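Buying a used desktop from my shop: your questions

I get the same emails every week, so I finally sat down and typed up the answers. If yours isn't covered, write to me. I read everything, usually with coffee and usually before 8 a.m.

Is a used desktop any good for schoolwork?

Yes! Most homework is typing, video and too many open tabs. A plain old office tower handles that fine, and you'll have money left over for a decent chair.

How much should I spend?

For most families I say $300, screen included. If someone wants $617 for a secondhand machine, ask what's in it and get the answer in writing.

How much memory do I need?

More than you think, sadly. The good news is that adding some later is cheap on a lot of desktops — ask me about the exact model first, though, as the sticks have to match the board.

Can I open it up myself?

Please do. Shut it down, unplug it, lay it on its side and take the side panel off. Touch bare metal before you touch anything else. 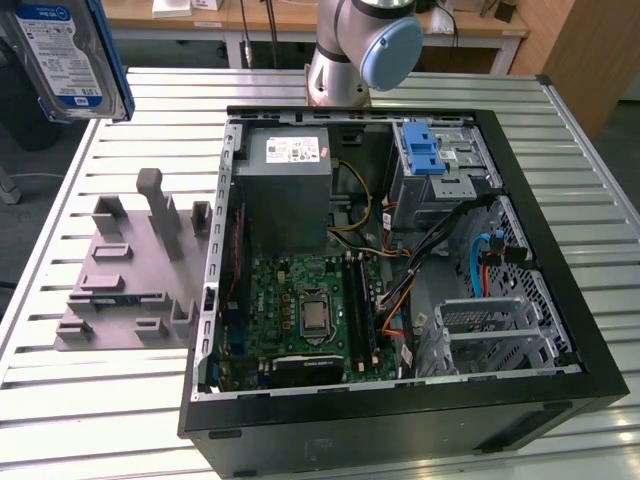
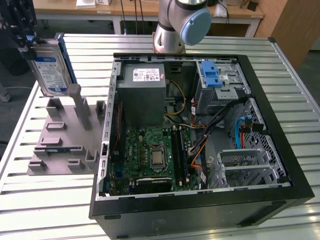 Open desktop tower, side panel off.

KALHOLM, February

Do you wipe the old drives?

Always, and before anything goes on the shelf. You get a clean install and a blank drive. I can't get your cousin's photos back afterward, so copy them off before you trade in!

What's the warranty?

Two months on the Stulteck towers and the same on the Fendex ones. Screens get a month. Keyboards get my best wishes.

Do you ship?

Only small stuff. Towers get bounced around in trucks and I got tired of the phone calls. Pickup is at the Enache Street counter, and Saturday is the busy day, so come early or be ready to wait in line.

Will you take my old one?

Probably, if it still turns on. Bring the power cord (people forget it constantly) and I'll make you an offer while you wait.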